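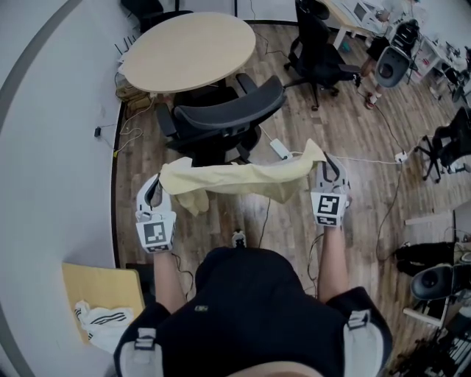 Subject: Re: [farnorano-makers] Open day at Jondov, anyone going?
Date: 2025-04-01

> Did anybody get to the Jondov open day in the end? Thinking of taking
> the college group to the next one. Is it real work they show you or
> just slides? And is it all Suseck arms behind glass again?

Went, yes. Quick answers, typing this before the train.

Real work. No slides at all that I saw. The main thing was cloth handling with hand-held grippers, one in each hand, markers on both. You pick up a cloth, pull it out between the two, shake, start over. Sounds dull, wasn't. I stood there far too long. They said 2,000 goes at it is the target and they were on 1,596, make of that what you will. 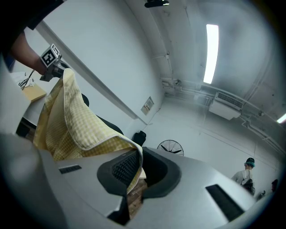 Yellow gingham cloth between two of the grippers

Corners are the hard bit apparently. Stiff hem helps, soft middle doesnt. One of the Ansari lot asked about towels and got a long answer I only half followed, something about thickness. Cables on the grippers get in the way more than you'd think, or they did when I had my turn.

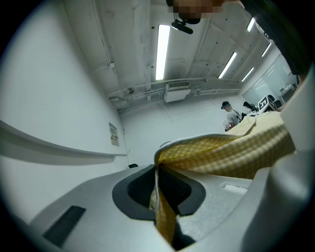 IF YOU TAKE THE COLLEGE GROUP

- Book. 60 places for the whole day, went fast
- Groups of 7 max at the demo, so split them up beforehand
- Tea is free, lunch isn't
- Parking hopeless, get the bus

Suseck arms: didn't see one, sorry. Was told they had them out in March.

Will send the sign-up adress when I find the leaflet.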